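The Light Stayed Green

15 Jul 2020

I've been putting off writing this one, mostly because I liked our robot arm a lot and I didn't want to be the person complaining about it. But I've told the story out loud enough times now that I may as well get it down, and I do think there's an argument in it somewhere.

I work in a small testing lab in Joltham. We do water, mainly, plus a bit of soil work when the farms out toward Bilstead need it. Last November we started using an arm to move capped tubes between racks, a job that used to eat somebody's whole morning. We loved it! I loved it more than anyone. I used to bring my coffee over and just watch the thing go.

Then one morning it stopped holding on to tubes. It didn't stop moving, mind you. It went to the rack, closed its fingers, lifted, swung over, opened up, and went back for the next one, all at the same cheerful pace, and for part of the run there was nothing between the fingers at all. The software logged every one of those as a completed transfer. By the time I wandered over to look, it had counted 642 moves and was perfectly happy with itself. The status light was green. Of course it was green – the light tells you the gripper has power and is talking to the controller, and both of those things were true.

What had happened was boring. The screws on one of the jaws had backed out a tiny bit, so the finger sat at a slightly different angle when it closed. On a tube standing straight up, it still got a decent grip. On a tube leaning even a little, it caught the edge of the cap and slid off. Sometimes it nudged the tube over as it went, which made the next try worse. Nothing in the program ever asked whether there was something in the jaws. It asked whether the jaws had reached their closed position, and they had.

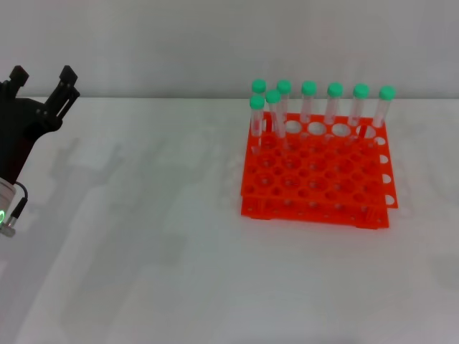

I want to be fair to the people who set it up. We hired a two-person outfit called Uren to do the integration, and they were good. They asked us how the racks were loaded and we told them, truthfully as far as we knew, that the tubes stood up straight. Well, they mostly stand up straight. If you've ever dropped a skinny tube into a hole that's a hair too wide, you know what I mean. A human hand doesn't care. You reach in, you feel the tube wobble, you adjust, and you've forgotten about it before it's in the other rack. I had done that thousands of times and it never once occurred to me that it was a thing I was doing, so I never mentioned it.

And that's my real gripe, I guess. When we hand a job to a machine we write down the parts of the job we can see. The feeling-around part gets left out, and then the machine runs for weeks without it and looks fine, and we all relax.

Nobody got hurt, and I know some of you are thinking a few misplaced tubes is hardly a disaster. Fair enough. But think about what a wrong record does in a place like ours. The log said a tube from one well was sitting in a certain spot in the second rack. It wasn't. If I hadn't looked up, the next step would have gone ahead on whatever was there, and somebody would have gotten a letter about their drinking water. We ended up pulling 300 samples and asking for a lot of them again, which meant a lot of awkward phone calls, several of them made by me.

There was a safety side to it too, and I'm a little ashamed of this part. My first instinct was to reach in and straighten the tubes while the arm was still running. I had my hand halfway there! It was moving slowly and I'd watched it so often that it felt like a coworker. I hit the stop button instead, but only after a second or so of thinking about it, and I don't like that second.

The fix was cheap. We paid for a grip check, so now if the fingers close farther than they should with a tube in them, the arm halts and beeps until a person comes over. The jaw screws have thread locker on them and get looked at every Monday-type morning, meaning whenever a new batch starts. It's slower. It beeps at us more than I'd like, and one colleague wants to turn the beeper off, which I will fight.

There's an old manual on our shelf for a Nedeljković sample changer, a big clunky thing from before my time, and it tells the operator to check by eye that each position is filled before signing the sheet. I used to think that was quaint. I've photocopied the page and taped it up next to the arm.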